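July, 4:10 pm - sim bench, Fallwood garden scene

Run 179 stopped by hand. The left gripper reported closed, then the grip force value froze and stayed frozen for 16 seconds while the arm kept taking commands. No fault raised, no hold.

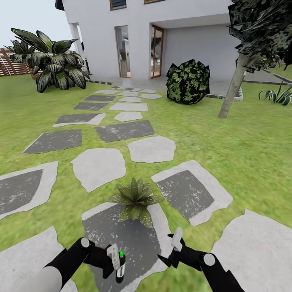
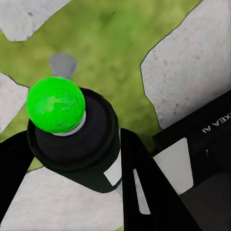
Garden scene, house side; second view is the gripper close-up with the green ball.

Restarted the Barnau controller, same freeze at step 1,100. Stale force data should trip the stop and doesn't. Leandro Bravo is checking the timeout in the Loludis build. No transfer to the real arms until it's fixed.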